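분쟁 대비 가정·작업실 기록 보관 요령

수리비나 부품 하자로 판매처와 다투게 되면 말보다 기록이 먼저 검토된다. 소액 사건이라도 상대방이 자료 제출을 요구할 수 있으므로 평소 보관 방식을 정해 두는 편이 낫다.

1. 영수증은 받은 날 스캔한다. 감열지는 빛과 열에 글자가 지워진다. 원본은 종이봉투에 넣고 비닐 파일은 쓰지 않는다.

2. 파일명은 구입 월, 판매처, 금액 순으로 적는다. Mivwood 선반 건은 '2월_Mivwood_632'처럼 끝에 주문 번호 세 자리를 덧붙여 구분했다.

3. 전화 통화 뒤에는 같은 날 이메일로 내용을 다시 보낸다. 상대가 답하지 않아도 발송 기록은 남는다. 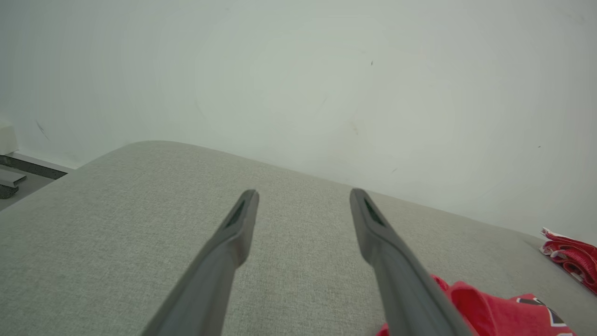 4. 특허나 디자인이 문제 되는 부품은 형상 기록을 따로 만든다. 호환 부품을 샀다가 판매 중지 통보를 받은 경우, 어느 제품을 언제 받았는지가 쟁점이 된다. 기록에는 색과 끝부분의 모양, 홈의 위치까지 적는다. 위 사진의 손가락형 부품이라면 '짙은 회색 무광, 끝이 둥글고 그 바로 아래에 길쭉한 홈, 좌우 홈의 기울기 반대'로 쓰면 된다. '회색 부품 한 쌍'으로는 유사품과 구별되지 않는다.

5. 포장재는 라벨이 붙은 면만 잘라 보관한다. Ghauri 상자는 옆면에 제조 번호가 있으니 그 면을 남긴다.

6. 내용증명은 사실, 요구 사항, 회신 기한 순으로 쓴다. 감정 표현과 추측은 뺀다. 분량은 900자 안팎이면 충분하다.

7. 진술서를 써야 할 때는 직접 본 것과 전해 들은 것을 단락으로 나눈다. 기억나지 않는 부분은 기억나지 않는다고 적는다. 한 번 제출한 뒤 추가 질문을 받을 수 있으므로 사본을 반드시 둔다.

8. 백업은 두 곳에 한다. 외장 디스크는 일요일마다 연결해 복사하고 분리한다. 폴더 안의 파일은 수정하지 않으며, 고칠 내용이 있으면 새 파일로 저장한다.

보관 기간은 보증 만료일과 청구 시효 중 늦은 쪽에 맞춘다. 진행 중인 분쟁 자료는 종결 통지를 받을 때까지 폐기하지 않는다.

정리: Guoqing Ding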